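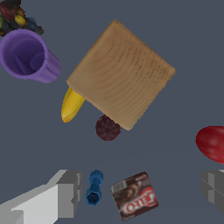
A Dralex table from the wrist view, with the wooden block, the banana and a pudding box between the fingers.

Demonstration gathering (Dralex)

Demonstration gathering, or just "gathering" to most of us who do it, is the job of steering a robot through a task over and over so that a learning system has something to copy. In Dralex the robot and the table are both simulated, so the whole thing happens on a screen, but the work is much the same as on a real bench (and there's a lot less bending over to pick up dropped fruit!). This article covers the tabletop picking set, which is the part I know best. I've kept it in everyday words, and the talk page is the place to tell me where I've got something wrong.

Origins

The picking set started as a side job at Pivex. They wanted a few clean grasps to check that Brundano, the control program, was writing its joint angles out properly. A few turned into 100, and by then people had started training on them, so it was given a proper name and a page of its own. The early ones are still in there. I gathered a good chunk of them and I'm not proud of all of it, because my hand speed was all over the place and you can see the arm hunting about before every grasp. Later gatherers are much smoother than I was.

What an example contains

Each example is one attempt at one object, from the first movement of the arm to the moment the gatherer presses stop. Entili, the file format, stores the wrist view, the joint angles, how far open the fingers are, and a short written instruction such as "pick up the banana". It also stores the seed for the table, so you can rebuild the same layout later and have another go.

The instruction gets typed before the arm moves. I used to type mine afterwards and it was a bad habit, as I'd end up describing whatever I'd managed to grab. Brundano now won't start recording until the box has words in it, and that has fixed me nicely.

Objects and layouts

The objects are things you might find in a kitchen or a toy box: fruit, a plastic cup, food packets, blocks. They get dropped onto a plain table at random and left wherever they settle. That means some layouts are awkward. Things land on top of other things, and a banana that's partly under a block is a very different job from a banana lying by itself. We keep those layouts in. A learning system that has only met tidy tables gets stuck on the first messy one, and I've watched it happen more than once.

The table itself is a dull blue-grey. There was a long discussion about giving it a pattern, and a patterned version does exist, but most of the set uses the plain one.

Lining up

Most of the time in an example goes on lining up. The arm comes in high, you bring the target down toward the bottom of the wrist view, and you keep nudging until it sits in the gap with a finger on either side. Round and oval things are the easiest to centre and the easiest to knock away, so I slow right down for the last little bit.

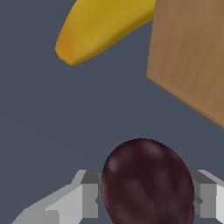 A comment on the talk page argued that slowing down at the end teaches the system to dither, and that every gatherer should close the fingers at one steady pace from start to finish. I can see the point. The comment went on to say that a model trained only on the quick gatherers wasted less time near the object, though it missed more often on anything smooth. My own view is that a mix is fine as long as each person is consistent, and the page has been left saying so until somebody runs a better comparison.

What everyone does agree on is that you shouldn't make corrections sideways once the fingers are down beside the object. Go up, shift, come down again. It looks fussy, but the recording stays readable, and a system learning from it gets a clear picture of how to recover.

Failed attempts

Misses are kept and marked as misses. When I started we threw them out, and we lost some really useful material that way. In one run of 200 attempts we had 37 misses, and going back through those taught me more about the finger settings than any of the good ones did. Entili has a field for the reason, which most people fill in with a word or two: slipped, bumped, wrong object, gave up. "Gave up" is perfectly respectable. I've used it plenty!

A miss still needs a proper ending. Lift the arm clear, open the fingers, then press stop. If you stop the recording with the hand still down among the objects, the checker will flag it and you'll have to do the example again.
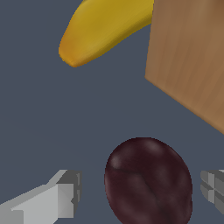
Session length

Gathering is tiring in a way that sneaks up on you. Roughly 8 layouts in a row is my limit before I need to stand up, and my grasps get sloppy well before I notice it myself. Brundano can show a little reminder at whatever interval you choose (look under Comfort in the settings menu), and it can hide the wrist view between layouts, which my eyes are grateful for.

Morning sessions seem to suit most people. The server also resets its seeds at midnight, so anything left half done by then comes back with a fresh layout and the old one has to be called up by number.

Known problems

The wrist view clips through large objects if the arm is brought too low over them. Thin packets sometimes jitter when they are squeezed at the corners. Seeds saved before the February update will load, but the cup may settle on a different side.

See also

Entili file format
Brundano settings
Patterned tables in Dralex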